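**Borham Open weightlifting: who's going, and is the new format any good?**

**snatchqueen_84** – January 28, 2022

Right, entries for the Borham Open went live this morning and there are 214 places across all the bodyweight classes, which is more than last time but I still reckon they'll be gone by the weekend. I've put myself down for the 64s. I'm hoping to open my snatch at something sensible for once and not bomb out like I did at Flustberg (three misses, long drive home, didn't speak to anyone until the services).

What does everyone think of the new session times? I quite like having the lighter women on first. Weigh-in is horribly early though.

**oldbarbell**

Hate it. Sorry. The lighter lifters always get the empty hall and then everyone piles in for the heavy men after lunch. At Flustberg they mixed it up and the atmosphere was miles better.

**snatchqueen_84**

Well I was there and I'd have preferred an empty hall to be fair!

**chalkdust**

> they mixed it up and the atmosphere was miles better

Was it though? I did the loading that day and the bar was up and down like a lift because the groups were all over the place. We ran 19 minutes over in the second session and lifters were going cold out the back. I'd take tidy groups over a bit of noise.

**oldbarbell**

That was down to a slow desk, the groups were fine. Aguirre run mixed sessions every June and they finish on time.

**chalkdust**

Aguirre have two platforms. Borham has one. Bit of a difference.

**third_attempt**

I'm in for the 89s if my knee behaves. 255 total is the target, which I know is nothing special to some of you but I only started lifting at forty so I'm chuffed with it. Does anyone know if the Trerner bars are staying? I found them really whippy on the clean and I never got used to the knurling.

Also where's everyone staying? I had a look last night and the cheap places near the leisure centre have mostly gone already.
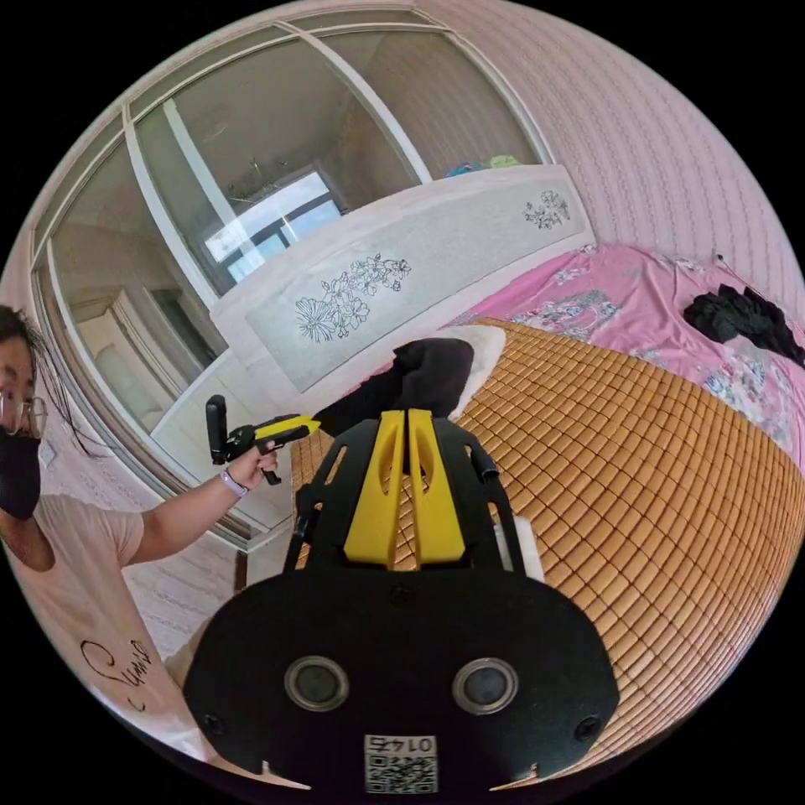

**Category: Travel and rooms**

**snatchqueen_84**

Moving this bit down here so the people asking about beds can find it. I always go for somewhere within walking distance of the hall, because with a weigh-in that early I want to be able to roll out, step on the scales and go back for breakfast. Last time I ended up over the river and spent the whole morning fretting about parking.

**pullunder**

Worth paying a bit extra for a quiet room in my opinion. I've slept dreadfully before two comps in a row now and both times my second pull just wasn't there. I take my own pillow these days – my clubmates think it's hilarious.

**oldbarbell**

Sleep the night before makes no odds. It's the two nights before that count.

**pullunder**

People always say that and I don't believe it. I feel awful if I've slept badly, and I lift like I feel.

**third_attempt**

I'm with pullunder. I also can't eat before weigh-in if I'm tired, no idea why.

**chalkdust**

On the bars, yes, the Trerner ones are staying, I asked at club night. There's a new set in the warm-up area too, so you'll be able to get a feel for them first. The hall holds 3,000 with the side seating out but they won't be opening that for us, so bring a cushion if you've got family coming. Those benches are brutal.

**third_attempt**

Bother. Whippy it is then.

**snatchqueen_84**

You'll get used to them! Just wait for the bar to settle before you jerk it. I rushed mine and it nearly had me over backwards.

**oldbarbell**

Still think the sessions are wrong. I've entered anyway, 102s, so I'll see you all after lunch with the crowd.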